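Bonavent > Workroom > Tables

Cultance Worktable, matte white
Made for us by Perić

A table is a flat thing held up by legs, and we've read enough table pages to know how hard people work to hide it. The Cultance is flat, white and rectangular. It has a straight front edge you can lean on while you think about lunch.
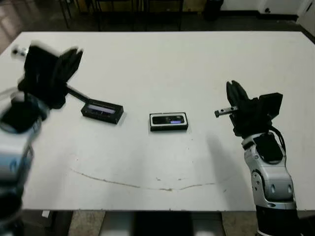
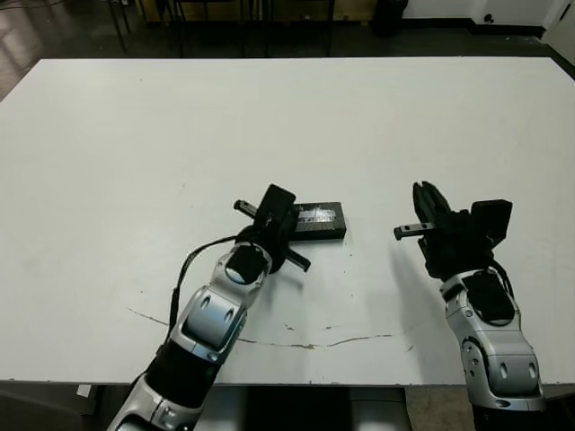
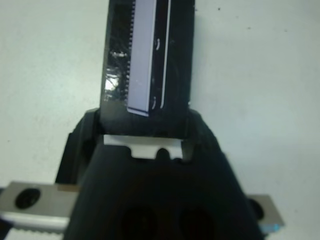
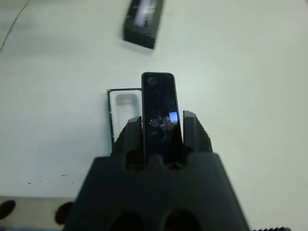
We sell it mostly to people who do small, fussy work and have been doing it on the kitchen table: clock menders, dressmakers, anyone with a soldering iron and a spouse. It also goes to offices, where it tends to end up under the printer.

The height

The Cultance stands 873 mm tall, a bit over 34 inches. We get a lot of mail about this. It's higher than a dining table and lower than a kitchen counter, and it suits standing work where you want to look down at your hands without folding in half. With a drafting stool it works for sitting too. With a dining chair you'll feel about nine years old.

The number came out of the Perić workshop, where they built one table for their own use, liked it, and measured it afterward. We asked if they'd round it to something that looked better on a web page. They asked whether our customers would be working on the web page.

The top

Matte, all the way across. Gloss white looks wonderful in a showroom and then bounces your desk lamp straight into your eyes from October until spring. The flat finish also makes it easy to find a dropped screw, provided the screw had the decency to land on the table.

White shows dirt. Customers write in as if we'd slipped this past them. Graphite, coffee, bicycle grease and the gray bloom that comes off cheap sneakers will all show up on it, and most of them wipe off with warm water and a drop of dish soap. Skip scouring powder and the green side of the sponge. Permanent marker is permanent; it says so on the marker.

The top will pick up marks if you drag metal things over it. The finish is tested to 4,000 passes with a dry cloth, which tells you a lot about cloths and very little about vises. Use a mat for anything with a cutting edge.

The legs

The standard Cultance comes on the Vultora base: four steel legs and a rail along the back. There's no rail at the front, so your knees are free to go where they like. Each leg has a leveling foot that screws in and out by hand. Level the table after you've loaded it up, then leave it alone. Some people level it every morning. We can't stop them.

The Vultora base is also sold by itself, for those who already own a door they're fond of.

What it'll hold

Plenty. A sewing machine, a small lathe, a fish tank if you must. Spread the weight out and keep the heaviest item over a leg. Please don't stand on it to change a light bulb. The table may well cope, but our insurance people read this page.

Specifications

Shape: rectangular
Depth: 1,000 mm
Height: 873 mm, feet fully in
Finish: matte white
Base: Vultora, four legs, rear rail
Assembly: yes, by you
Tools: hex key supplied, and a second hex key supplied for after you lose the first
Guarantee: 3 years on the base and joints, home or trade use

The depth deserves a second look before you order. A thousand millimeters is deep for a worktable. Against a wall, the back third becomes a shelf for things you plan to deal with later, and shorter customers have told us they need a stick to get at it. In the middle of a room it's ideal, and two people can work across from each other without sharing crumbs. Measure your doorways. The top ships in one piece and doesn't bend, whatever your brother-in-law says about corners.

Putting it together

Lay the top face down on a blanket. Attach the rear rail first, then the legs, and leave every bolt slightly loose until all of them are in. If you tighten as you go, the last bolt will miss its hole by the width of a fingernail and you'll blame us. Turn the table over with a helper. Dragging it over onto two legs is how legs get bent, and the guarantee has a short, firm paragraph on the subject.

Questions we get

Does it come in black?
No. We made a small run in black and every one of them came back dusty.

Can I drill into the top?
It's your table. Clamp-on accessories work fine along the front edge and both ends. Once you've drilled it we won't take it back, though we'd enjoy hearing what you were after.

Is there a drawer?
There isn't. A drawer fits exactly where your knees go, and then it fills with dead batteries.

Will it wobble?
On a flat floor, no. On the floor you have, see the leveling feet.

Do you sell just the top?
Yes, under Spare Parts. It costs nearly as much as the whole table, owing to the size of the box.

Delivery and returns

Two boxes, one long and one extremely flat. They usually travel together and occasionally don't. If only the legs arrive, give it a day before writing to us. Delivery is to the ground floor, with stairs by arrangement and a tone of voice.

You can return an unbuilt table within a month, in its own packaging. Keep the cardboard corners. Everyone throws out the cardboard corners.

Also in Workroom: drafting stools, cutting mats, replacement leveling feet (sold in fours), hex keys.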